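Stuka Community Help
Home and Family > Play and Toys

How do you clean second-hand play kitchen bits without ruining them?

Posted by Brarkel

Hello all, and sorry in advance for the ramble. My sister has passed on a big bag of pretend food and little pans for my two, and it's lovely of her – I was dreading what a new set would cost – but it has lived in a garage since November and everything has that slightly tacky feel old plastic gets. I've laid some of it out on a white table so I can see the state of it, and the pot and the green rake thing seem to be the grubbiest.

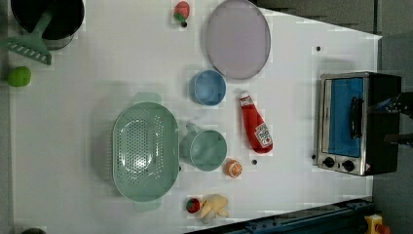

Page last changed: March, 4.20 pm

I've got washing-up liquid, white vinegar and bicarb in the cupboard. Is the dishwasher a terrible idea? And would you bother with the tiny pieces or just give up on them? My youngest is 3 and still puts things in her mouth, so I do want it done properly.

Gentile

What a nice thing to be handed down! I'd keep well away from the dishwasher, as I once did a whole load of play food in ours and the bananas came out looking very sorry for themselves. A washing-up bowl of warm soapy water, an old toothbrush for the fiddly parts, then rinse and leave it all on a towel overnight. For the tacky feel, make a paste of bicarb and a drop of water, rub gently and rinse again. Anything hollow with a hole in it, wipe the outside only – water gets in and you'll never get it out. As for the tiny pieces, put them up high until she's older. Mine had a strawberry she carried everywhere for 11 months, so do be prepared to wash the favourites more than once. 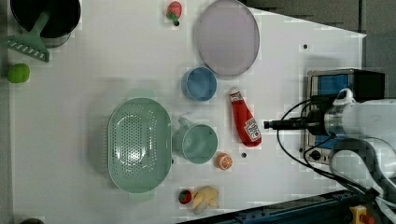
Grornon

Dishwasher is fine, top rack, cool wash, no heated drying. Been doing it for years. Don't put anything with batteries or stickers in though.

Brarkel

Thank you both, I'll start with the bowl and toothbrush tonight and see how far I get before bath time.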